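Notebook, match analysis room, Skorkora
2026-10-23

Starting again from the notes I left after the away match at Trarkeck. We lost 3-1 and everybody in the club has already an opinion about it. I write down what I have checked on the video and in the event file, and what I have not checked yet, so that the coaches can read it before the next training and tell me where I am wrong.

First look at the file

The event file came with 321 of our passes in it. The tagging sheet I made live during the match has fewer, but this is normal, my live sheet loses short passes when the ball goes quickly between the two center backs. I do not try to repair the live sheet any more. For Trarkeck I take the event file for all passing questions and the live sheet only for the pressing questions, where the file is poor.

Of the 321, there are 112 which went backward or square inside our own half. This was more than I had expected from watching. In the first half I had the feeling that we played forward quite well, and it is true until the first goal. After the first goal we go back to the goalkeeper again and again, and the Trarkeck striker only needs to walk toward him to make him kick long.

I made a clip list of every goalkeeper kick after the first goal. In most of them our left winger is standing on the line, and the distance to the next red shirt is too big for a second ball. On the right it is better, the midfielder comes near. I think the left side is a question of instruction and the player did what we had asked for. To be checked with the assistant coach, because in my notes from the team meeting I have written "left stays wide" and nothing more.

The first goal against us

Watched it from the main camera and from the high camera behind the goal. The corner is cleared to the edge of the box, this part is good. Then three of our players run out together to the same opponent, and the man on the far side is free. He has time for one touch and the shot.

I had written in my live sheet "bad clearance". This is wrong, I correct it now. The clearance is high and goes outside the box. What is missing is one player who stays at the far post zone when the others go out. Against Amaral in the cup we had the same picture, only the shot went over the bar, so we did not talk about it afterward. I put both clips side by side in the folder for set pieces.

The second goal

Long throw-in, flick, and their midfielder arrives before ours. Here I see no system problem. Our midfielder looks at the ball for one moment too long. I would show this clip to the player alone and not in the group meeting.

The third goal

Everybody is forward, it is a counterattack in added time. I did not spend time on it. For the record, our two center backs were both in their penalty area for the free kick and the right back was the last man. This was agreed with the bench.

Our own goal

It comes from the only time in the second half when we won the ball high. Four seconds from the win to the shot. I would like that we show this clip at the end of the meeting, as the players leave the room with it in the head. We do it not often enough, winning the ball there. In my live sheet I have six tries of high pressing in the second half and this is the only one where the second midfielder goes also. In the other five he stays, and Trarkeck plays through the hole without difficulty.

Running distances

The vests gave data for all players but one. The substitute who came in for the last part has an empty file again, the same vest number as last time. I charged it, I changed the pocket, I do not know what else to try. Please do not give out vest 9 until I have looked at it.

For the others there is no big surprise. The total is lower than against Zerker at home, but the ball was out of play much more in Trarkeck (the pitch is narrow and they put it in the stand every time they can), so I would not make a story from the lower number. The fast runs are more interesting. The left back has made nearly all his fast runs toward our own goal. He is recovering all the evening and he arrives tired to the moments when we have the ball. This fits with the winger standing on the line and not helping him.

I looked also if the fast runs go down after the hour, as the head coach asked me. For the midfield yes, for the front players no. I made a small chart and printed it, it is on the door.

The Zerker comparison

The coaches wanted to know if we play different away than at home. One match against one match is very little to say it, and I say this every time, but I did the comparison anyway with the home match against Zerker.

At home we had 190 completed passes in the first half, in Trarkeck we had 169. The difference is small and I do not find it important. The place of the passes is another thing. Against Zerker the most used connection is right center back to right midfielder, against Trarkeck it is right center back to goalkeeper. I made the two maps with the same colors and the same scale, so they can be put one over the other. In the old maps from the start of the season the scale was different for each match and I am afraid we took some wrong conclusions from them. I will do those again when I have a free evening.

One more point. Zerker gave us time in the center and closed the sides. Trarkeck did the contrary. So a part of the change comes from the opponent and not from us, and I cannot separate the two with only these matches.
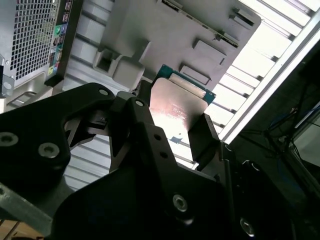

To prepare for Amaral

They come to us for the next league match. I have three of their matches on video, and a fourth which is filmed from so low that I can use it only for the set pieces.

What I have seen until now:

- They build with three at the back when the opponent has one striker and with two when he has two. They change it during the match without a sign from the bench, so I think the players decide.
- The number six always wants the ball on the right foot. If he gets it on the left, he plays back.
- Corners from their left side are short in more than half of the cases. Corners from the right are all long, to the near post.
- After they lose the ball they press with everybody for a few seconds and then they fall back very deep. If we survive the first pass, there is a lot of grass.
- The goalkeeper throws quickly to the left after a catch. Our right winger must know this.

The last one I saw two times in the cup match against us and I had not written it in the cup report. My mistake, it is in the report now.

What I propose for the training, the coaches decide of course: a small game on a half pitch, where a goal counts double if the ball was won in the other half and the second midfielder was part of it. We did a similar game in the preseason and the players liked it. And for the set pieces, ten minutes only for the moment after the clearance, with one fixed player at the far post zone. I would ask the center backs who should be this player. They see it better than I do from up there.

Meeting clips, first selection

I try to keep the video under twelve minutes. The last one was too long, I could see it on the faces in the second row.

1. Two build-ups from the first half where we go forward through the right side. Good ones.
2. Three goalkeeper kicks after the first goal, without commentary, then the question to the group what they see.
3. First goal against us together with the Amaral shot from the cup.
4. Two high pressings where the second midfielder stays.
5. Our goal.

The second goal is not in the group video, see what I wrote before. If the head coach wants it in, it is ready as a separate file with the name of the match and the minute.

I have cut 2 and 3 already. For 1 I am still between four possible clips. The sound is taken off everywhere, on the main camera one hears the people in the stand and what they shout about our goalkeeper.

Things still open

The offside in the first half. Our striker says he was level. From the main camera I cannot decide it, the camera is too far to the left, and the high camera had turned to the other side. I wrote "not decidable" and I will not change it even if he asks me again.

The pressing definition. My colleague with the under-19 team counts a press when two players run, I count it when one runs and the next one moves with him. We must take the same rule or the two teams can never be compared. I prefer mine but I can live with the other. Let us speak about it before the winter break, and write it on the first page of this book.

The throw-ins. I have never made a proper study of ours. In Trarkeck we lost the ball after many of them in the middle third, I have the feeling, but I did not tag it. Next match I put a key for it on the tagging keyboard - there is one free beside the corner key.

Backup: Trarkeck video, both cameras, copied on the second disk. Vest data copied also. The Zerker high camera is only on the first disk, to do tomorrow before I clear the space for Amaral.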